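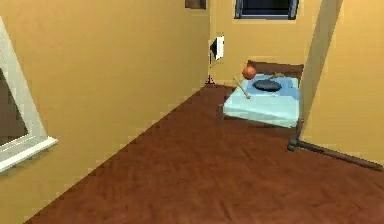

What should a buyer pay for first when planning a home robot project?

Simulation time and the computer that runs it should come first, and the robot itself should come later, when the team knows which tasks it must do.

Chapter 4. Planning the Budget

Many teams begin with the catalog. They choose an arm, ask for a price, and only then think about what else is needed. In this chapter we follow the opposite order. We begin with the work, then we write down the costs, and the purchase order is the last page of the plan.

Our case is the Prenwood project, in which a small company wants a mobile robot to tidy bedrooms. The company received offers from two suppliers, Hovden and Calado. Hovden gave the lower price for the machine, but the service contract was sold separately. Calado included service and 73 hours of training. To compare such offers, the reader must first put them on the same form.

A simulated room costs little to change. A ball or a baseball bat can be left on the bed, and the planner can ask if the chosen gripper is wide enough for both – before any gripper is ordered. In the Prenwood plan, 126 hours were reserved for this kind of trial. The software license was 1275 dollars for one year, and it was written in the budget as a running cost, because it must be renewed.

After this chapter you will be able to separate running costs from purchase costs, and to read a supplier's offer line by line. Section 4.1 explains the Divham form, which we use in all the exercises. Please keep a copy of it near you – the same form returns in Chapter 6.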